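Bindden cell notebook
Wednesday, started 8:40

Cable day on the two-arm cell, and I have been looking forward to it! The right arm had been stuttering on long reaches across the table since the Vavdale job. Nothing that stopped a run, just a little hitch near full extension that made the plots ugly.

Pulled the log first. 2,652 cycles on the current cable set, and the first hitch shows up at 1,334. The joint counts look clean on both sides of it, so I left the motors alone and went after the slack. The service loop was tied too close to the second joint and was tugging at the connector every time the upper link swung left. Cut the old tie, gave the loop more room over the joints, retied it at the link. Seated the wrist camera plugs on both arms while I was in there.

Then back to the bag-packing setup for a check. Left gripper beside the burlap gift bag, right arm sent all the way over to the small clear package on the marble. That reach is the one that used to hitch, and it ran smooth as anything — I did it over and over just to watch the plot stay flat. Both green lights on at the base.

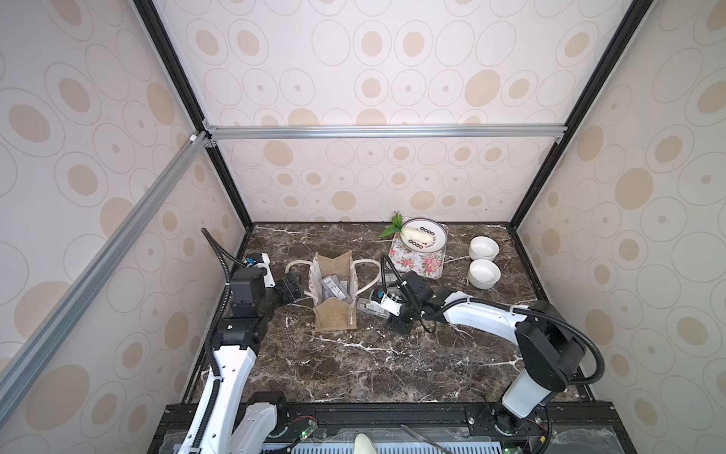 Still to do

Soak test: 1,000 cycles of the same reach, overnight if the Titarby people don't need the cell. Log joint current on the right arm only, the left has been fine all along.

Order ties. We are down to the short ones and they are too stiff for a loop that moves. The Başaran sleeves are worth a try as well, the sample piece slid over the cable nicely.

Camera offsets: the plugs got touched, so rerun the wrist calibration before anybody records. Same goes for the 2 saved home poses, check them by eye at low speed.

Next cable check at 1,300 or so on the counter, before the spot where this one started. Write the number on the tape by the power switch. I'm keeping the old tie in the drawer, the wear mark on it is really something.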